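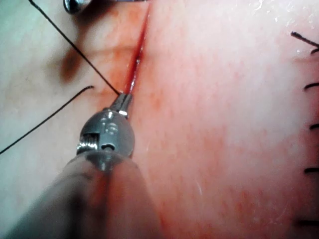 Saulius Dambrauskienė keeps a spreadsheet open while we talk, and he turns the laptop round so often that in the end I move my chair to his side of the desk. He runs the practice room at Grigaitė, a training centre for surgical teams, and for the past budget year he has been working out what it takes to put trainees in front of a robotic system and let them sew.

"Sewing is where the money goes," he says, with real delight. "Everyone plans for the robot. They get a quote for the robot, they frighten themselves with the quote, they find the money somehow, and then they have a very fine machine and three pads in a cupboard. I did it myself! I had a beautiful machine and I was rationing thread."

We begin with the pads, then, before we get anywhere near the arms. They are soft pink sheets made to behave something like skin, and a trainee closes one straight cut after another in them with separate stitches, each tied and trimmed. Grigaitė got through 1,972 of them in the last budget year. He had put 700 in the plan.

I ask how anyone can be out by that much.

"Easily. I counted one pad per person per session, as if people stop when the pad is full. They don't stop, and you don't want them to! You get somebody who has finally understood how to keep the thread tight with one hand while the other one goes back for the next throw, and she says, can I have another? Are you going to say no? That is the best ten minutes of her week."

He now orders 2,000 at a time from a supplier called Bumetti, and he has strong opinions on how to buy them. Ask for samples from more than one batch. Have the people who will teach on the pads try them, with the instruments they'll really be using, before anything is signed. Find out how long they keep once the packet is open. One cheaper pad he tried last October looked splendid and tore along the edge of the cut whenever a stitch was pulled snug, which taught people to tie everything too loosely. It took longer to undo the habit than it had taken to use up the box.

Then come the instruments, and this is the part of the spreadsheet he likes best. It has its own colour.

"When you buy your phone you don't think, the screen has so many touches in it and then it's over. With our instruments you have to think like that. Each one has a number of uses, and the system counts. So a needle driver isn't really equipment for me, in the budget. It's closer to printer ink." He laughs. "Very expensive printer ink."

Grigaitė rents its system from a firm called Ikmont, and the training instruments come under a separate agreement. He advises anyone starting out to read the two side by side, slowly, with a pencil. In his first draft contract the service visits covered the arms and the console but left out the instruments altogether, and a bent jaw would have been charged at the full replacement price. It was changed as soon as he asked. He still sounds surprised at how little arguing it needed.

"People who sell these machines talk to hospitals, and a hospital asks hospital questions. How many operations, how quickly can you clean it, what happens at three in the morning. I'm a school. I want to know what happens when forty beginners squeeze too hard. So I tell them that at the start, and they're quite interested! They come back with different numbers."

Does he regret renting? He thinks about it for longer than I expect, scrolling up and down.

"No. Ask me again when the term runs out. If I'd bought, the price per session would look better from year four, on paper. But I didn't know then how many sessions we would run, and I was wrong about every single thing I guessed. I'd rather be wrong on a rental."

His other large line is people's time. A session needs someone who can teach and someone who can look after the machine, and for the first few months he tried to be the second person as well as doing his own job. He doesn't recommend it. The plan now has 2 technicians in it, both part-time, and he says that if he had to cut something tomorrow he would cut floor space before he touched their hours. They set up the arms, fix the pads down, load the thread and keep the log. They also know which instrument has started to feel gritty long before any warning comes up.

The log is kept in a booking tool called Vineo, which was bought for room hire and has been bent into shape. Every session gets an entry: who sewed, on what, with which instrument, how many pads. It was dull to set up and he resisted it. Now he can't imagine making a budget without it.

"I used to go into the finance meeting with a feeling. I would say, I feel we need more. You can imagine how that goes. This time I had a year of entries, and I could say, look, a person who comes to us new uses so many pads before the knots hold, and then it drops, and then when we move them to the deeper exercises it climbs again. You can see it like a little hill. They asked me two questions and it was approved."

I wonder aloud whether he could have saved a good deal by using simulation on a screen. He is fond of the screen, as it happens, and has a line for that too. New people spend their first hours there, learning the pedals and the camera, and it costs very little once the licence is paid. He moves them to the real arms when they start to get bored.

"On the screen the thread is always polite. Real thread curls up, it sticks to things, the loose end goes wandering off where you can't find it. And you have no feeling in your hands, you must judge how hard you're pulling with your eyes only. You look at the material, at how it gathers around the stitch. I love watching someone learn that. You see them lean into the viewer, and they go completely quiet."

He takes me through to the practice room while a session is being cleared away. I'm allowed to try a stitch, which I do badly, over several minutes, dropping the needle twice. Dambrauskienė is far more pleased with it than it deserves. He points out that my second throw went the same way as my first, so the knot will slip, and he gives it a tug to show me. It slips.

For centres that are just starting to plan, he has a short list which he sends to anybody who writes to him, and a fair number do. Begin with how many people you want to train and to what level, and work back to hours. Price the pads, thread and instruments for those hours before asking for a quote on the machine. Ask what the room will need in the way of power and floor loading, and measure the doors. (He's serious about the doors. The side cart came in at Grigaitė with a finger's width to spare.) Put in a month at the start when nothing is charged to anyone, for the staff to learn. Keep a reserve for consumables, and be generous with it.

"And go and visit somebody," he adds. "Come here! Bring your own spreadsheet. I always learn something from other people's spreadsheets, there is always a row I didn't think of. A woman came in the spring and she had a row for chairs. Chairs! I had budgeted for the console and the arms and the screens on the wall, and the people waiting for their turn were standing up."

He has since bought the chairs. Next on his sheet is a second console, so that a teacher can take over the instruments halfway through a stitch and hand them back, and he has already asked Ikmont for a price on a one-year rental and a three-year one. The cells for both are still empty. He has filled in the pads.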